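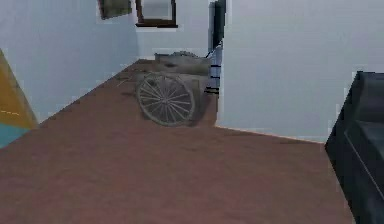
Figure 1. Simulated room with a spoked-wheel cart, rendered view.

Unit 6: Budgeting for a Mobile Robot
Instructor: Ermelinda Ramalho

Students will prepare a purchase plan for one indoor mobile robot at the Brendport teaching lab. The total budget is $2000, including tax and shipping. Simulation work is completed before any order is placed.

Cost lines to be included:
Base unit and charger
Spare battery, limit $300
Range sensor and mounting parts, limit $400
Simulation license, one term
Repairs and spare wheels

Quotes must be obtained from both Rotix and Caldeira. Where the two quotes cover different parts, list the difference on a separate line.

Simulated rooms are used to test floor clearance and turning space. In Figure 1, the thin shaft of the cart extends out over open floor, and a sensor mounted too high or too low may miss it. State the mounting height assumed in your plan and the cost of changing it later.

Plans are reviewed by Henrique Correia. Approved orders are placed in June. Late plans are held for the next purchasing period.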